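Newsletter > Issue 27 > From my desk

We use cookies to remember your reading preferences. Accept | Manage

Clearing the desk, one tray at a time

I've been promising you all a tidy-up item since January, and I finally got round to it at half past eight one morning, with a mug of tea and no plan whatsoever. Three thousand people now get this newsletter (hello, new lot!) and a fair few of you wrote in after the last issue to say your desks were as bad as mine. I don't believe you, but thank you for saying so.

My method, if it deserves the word, is to take everything off and only put back what I reach for before lunch. It came from Imre Somogyi, who runs the repair evenings at Stallov and keeps a far neater bench than I ever will. Pens went in one pot. Chargers went in the bag I travel with, where they should have been all along. The letters I sorted on the floor, which was a mistake – my knees complained for two days.

Then there were the pink plastic bits. I'm very fond of pale pink, it cheers up a beige desk no end, but I do tend to buy first and find a use later. Trays are the worst for this. A tray with a nice raised rim looks like order, and within a week it's holding a dead battery, a button and a voucher for somewhere that's closed. So my new rule is that a tray gets one job. Mine is post that needs an answer, and when it's full I sit down and answer it!

Quang Trương wrote to ask what I do about the cable hole at the back of the desk. I ignored mine for years, I'm sorry to say, and let the lamp flex trail over the edge. Now it goes straight down through the hole, and I can wipe the whole top in one go with a damp cloth, then a dry one so the wood grain doesn't go smeary. Do keep your papers off to one side of it, though. I lost a perfectly good pencil down there.

Next time I'm doing the drawer underneath, and I'm dreading it. If you've a good way of keeping stamps flat, send it over and I'll print the best ones.

Recent items
Imre's repair evening: what to bring
Readers' shelves, part 2
The great pen clear-out
Where do all the envelopes go?
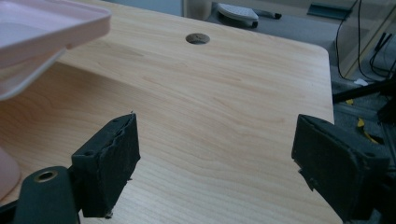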